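Gorholm Table Setting Study: Progress Report to the Lukumay Fund
April — by the Gorholm project office
Reading time: 3 min

Work in this period covered the placing of cups on coasters, the second of the three tasks in the grant. The table at Bruslow was kept plain white, with a white wall behind it, so that results from different days can be compared.

The cup used is a small blue plastic one, wider at the mouth than at the base. The coaster is round and flat. A placement is accepted when the cup stands upright with its whole base on the coaster. It does not have to be centered, and the offset is written down separately.

We planned 43 placements and completed 38. The remaining five are moved to the next period. Of those completed, 30 met the standard on the first try. Most of the others failed on offset — the base overlapped the rim of the coaster and the cup leaned. Scoring took around 3 minutes per placement, longer than budgeted, and the score sheet has been shortened.

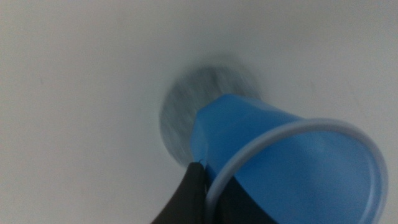
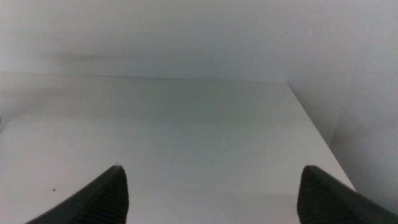
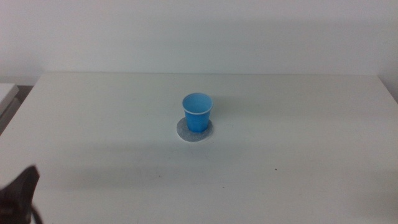 Bruslow, cup and coaster task.
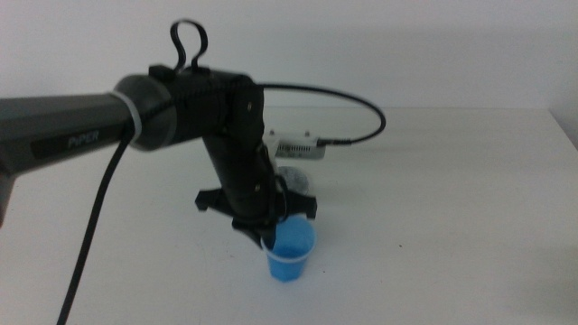

Does a cup that stands off center on the coaster count as a failed placement?

An off-center cup passes as long as its whole base rests on the coaster and it stands upright. The offset is recorded and reported as a separate figure.

Spending is within the approved amount. The only change requested is to move the unused part of the tableware line to scoring time. No new equipment is needed for the third task, which adds a saucer and a spoon. The written procedure for that task is in draft and will be sent with the next report.

One item is open. The offset limit used at Adard is tighter than ours, and the two sets of results cannot be merged until a single limit is agreed.

Related items
Score sheet, short version
Cup and coaster procedure
Adard: notes on offset limits
Previous report to the Lukumay Fund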